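Programs > Wellbeing and Practical Wisdom > Grants > Progress Reports

Overview Reports Team Contact

Sindari Study of Everyday Judgment
Progress report to the Blackwood Fund, February 2025

Prepared by Marisol Tran

The grant pays for a study of whether people who keep a short daily record of their choices become more satisfied with those choices over time. Each person writes down one decision in the evening, what they wanted from it, and whether they would make it again. We planned for 200 participants and have enrolled 182. Enrollment stays open until we reach the full number. 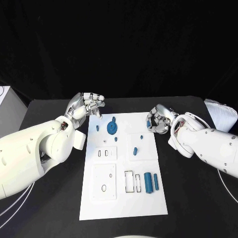

Work completed

The questionnaire is final. It has a section on life satisfaction, a section on regret, and a set of open questions in which people give advice to a stranger with a problem. Kagiso Hlongwane trained the raters who score the advice. Two raters read each answer without knowing who wrote it or when. Where their scores differ by more than one point, a third rater reads it.

The first version of the advice section ran too long, and many people left the last problem blank. We cut it from seven problems to five. The blank answers from the first version will be reported separately and will not be scored as zero.
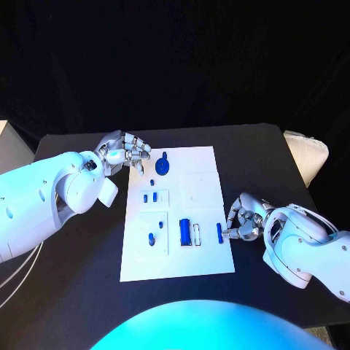
The evening record has been easier to run than we expected. People may write on paper or use the Windusance form, and most chose paper. Typing up the paper records is slow, and we are 4 weeks behind on it.

Early observations

We have no results to report yet. In the records typed so far, people write far more about small matters (a phone call put off, a second helping, a purchase) than about work or marriage. The scoring guide was built around large decisions, so Kagiso is adding small ones to it.
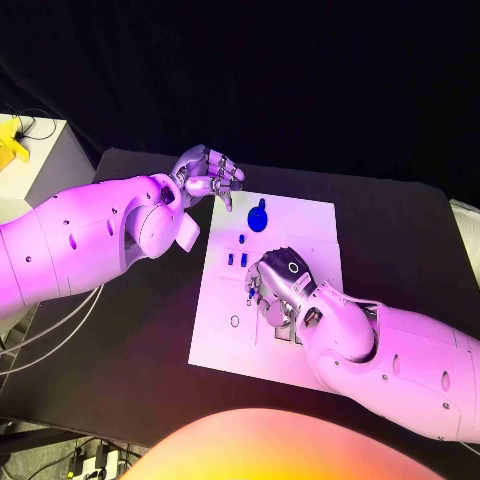

One point in the guide needs a ruling before scoring resumes. Raters disagree on how to treat a choice that was started and left open, such as a letter written and never mailed. Some count it as a decision and some do not. We propose to score open choices under a separate code and leave them out of the main comparison.

Budget and next steps

Spending is within the approved amounts, apart from typing, which will run over. We ask to move the unspent travel money to that line. The follow-up questionnaire goes out in May. Romex will print and mail the paper copies.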